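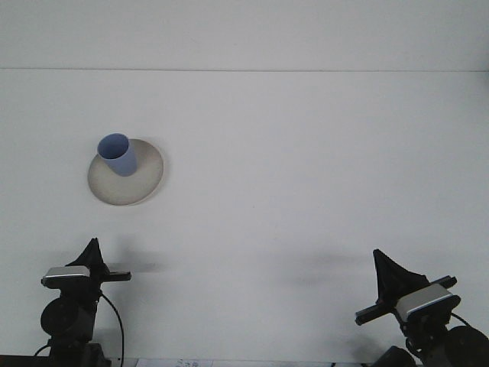

Notebook, tableware bench, November. Thursday, after lunch.

Still on the cup and plate set for Talavera. Sadao Shimada asked me to write down what we decided about the pair before we forget it, so I do it now while the things are still out on the white table.

The plate is the beige one, round, with the shallow well. The cup is the light blue one from the Serkitz sample box. It is a little wider at the mouth than at the base. They were not made as a set and the question from Talavera was simple: can they be sold as one, cup on plate, for a breakfast tray?

My first opinion was no. When the cup stands off the centre, near the rim of the plate, it leans. I do not like that. A person who puts the cup down without looking will very often put it there, and with tea in it the lean will be worse. In the well it should sit level, but I have to check this again with a full cup, and I have not done it yet.

Colours: I changed my mind about these. On paper, light blue with beige looked weak to me. On the white table the blue is quite strong, and the plate stays quiet next to it. Sadao thinks the plate needs a darker rim. I think the rim is dark enough as it is. We agreed to look at it again in the morning light before we say anything to Talavera. 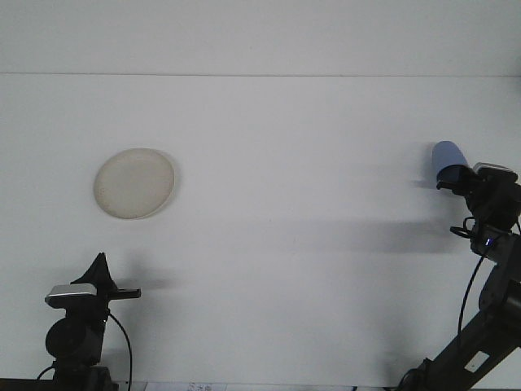 Last changed: Thursday, 16.40, two lines added at the end

With the plate lying alone I could look at it properly. It has a faint speckle that I did not notice when the cup was on it, and a thin raised rim. The speckle helps it very much. If we print a leaflet, the plate must be shown once without the cup, otherwise people will think it is plain.

The underside of the cup is also worth some thought. The bottom edge is rounded, so the cup has less to stand on than one would guess from its width. This may be part of the leaning, together with the slope of the plate towards the rim. I would like to try a cup with a sharper foot. Leten had one in their old list, number 423 if I remember well, but I do not know if they still make it in this blue. Sadao will write to them.

Things to do:

Fill the cup with water and put it in the well, then near the rim. Write the result here, also if it is boring.

Ask Flendirton how they pack a cup and plate in one box. Their last offer was for 40 boxes with 4 pairs in each, and the paper between the pieces was too thin for my taste.

Put the plate on the oak tray and see if the beige disappears. I am afraid it does.

Find the second Serkitz cup. There were 2 in the box when it came and I have signed for both of them.

A note about the white table: it is good for judging the blue and bad for judging the beige. The table and the wall behind are both so pale that every warm colour looks dirtier than it is. For the plate I would prefer to use the grey cloth from the other cupboard. Please put it back folded.

Added later: Sadao found the grey cloth. It has a tea stain in one corner, but the rest can be used.

The oak tray is still with the photographer, so the tray test must wait until next week.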